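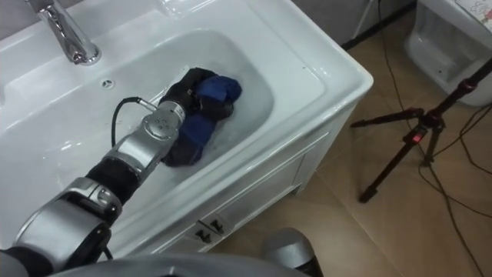 Narkeline Would Like You to Wash One Thing in the Bathroom Sink

PULUSGATE, 19 November 2020 – Narkeline, the small soap maker on Shehu Street, today announced a hand-wash liquid for people who own a washing machine and still end up bent over a bathroom sink at bedtime. It is called Komov, and it does one job.

Komov is meant for the single dark garment that can't wait for a full load: the work shirt, the swim top, the blue thing with the tag that says "wash separately" in four languages. A capful goes into a basin of cool water. The cloth goes under, gets squeezed a few times, and sits for 7 minutes. Then comes the rinse, a stage many of us have been known to cut short.

"We spent two years on a scent and then took it out," said Zorica Dumitrescu, founder of Narkeline. "People washing a shirt at eleven at night don't want to smell a meadow. They want to go to bed."

Komov was tried out in around 100 homes in and near Pulusgate, starting in March. Testers were asked to use whatever sink they had, and to be frank. They were very frank. The first cap leaked and the first label came off in water, a poor quality in a label for something kept next to a sink. Both have been replaced.

The makers advise pushing the cloth down and letting go, over and over. Wringing is discouraged. So is leaving it overnight and calling that soaking.
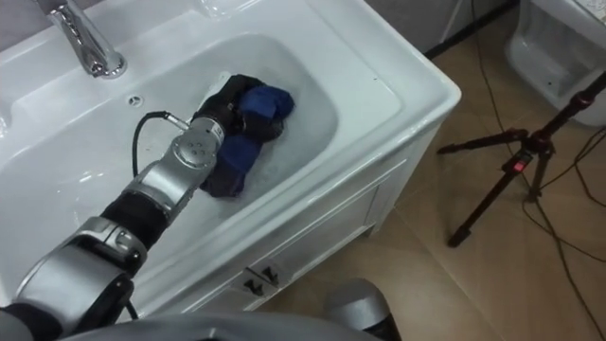 Do I need to worry about dark dye coming out in the water?

A little color in the first wash is common with black and deep blue cloth. Wash it by itself in cool water, change the water until it stays clear, and keep it away from your white towels while it dries.

The first run of 3000 bottles goes on sale this week at the Narkeline shop in Pulusgate. Refills are sold at the counter to anyone who brings back the bottle, with or without the cap.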